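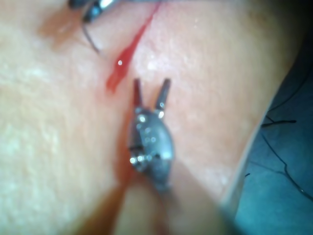
Suture Materials Technician, Knot and Tensile Testing

Nuvport, materials laboratory. Full time, 12-month contract with possible extension. Start in August.

Background

Nuvport tests absorbable and non-absorbable suture thread for manufacturers that do not run their own mechanical laboratory. Work is received as sealed lots, conditioned, tested to a written protocol and reported. The current backlog is mostly braided thread from Huet and a coated monofilament from Stumex, both in several gauges.

Duties

Condition samples at the temperature and humidity given in the protocol and log the readings.
Tie surgeon's knots and square knots by hand to a fixed throw count and ear length.
Run straight-pull and knot-pull tests on the two bench load frames, including grip changes and zero checks.
Measure thread diameter at the points marked on the lot sheet.
Record breaks by location (knot, grip, free length) and flag grip breaks for repeat.
Prepare soak baths for degradation series and pull samples on schedule. Some pulls fall at 6 a.m.
Enter results in Zustex, our lot tracking system, and file the paper sheets by lot number.

Requirements

Associate degree in materials, textiles, biology or a related field, or equivalent bench experience.
At least 2 years in a laboratory that works to written procedures.
Steady hands and good close vision, corrected or not. Applicants complete a knot-tying exercise at interview; thread and a practice board are supplied.
Able to read a force-extension curve and say where slip begins.
Basic spreadsheet skills.

Useful but not required: needle attachment testing, experience with calibration records, prior use of calipers or laser micrometers on fine thread.

Hours and pay

Four days a week, 10 hours a day. Roughly one early start a week during degradation series. Pay is hourly, set by experience, and stated in writing before the interview. Health and dental coverage from the first day.

How to apply

Send a résumé and a one-page summary of test methods you have run yourself, naming the equipment used. Leave out customer names. Applications without the summary are not reviewed.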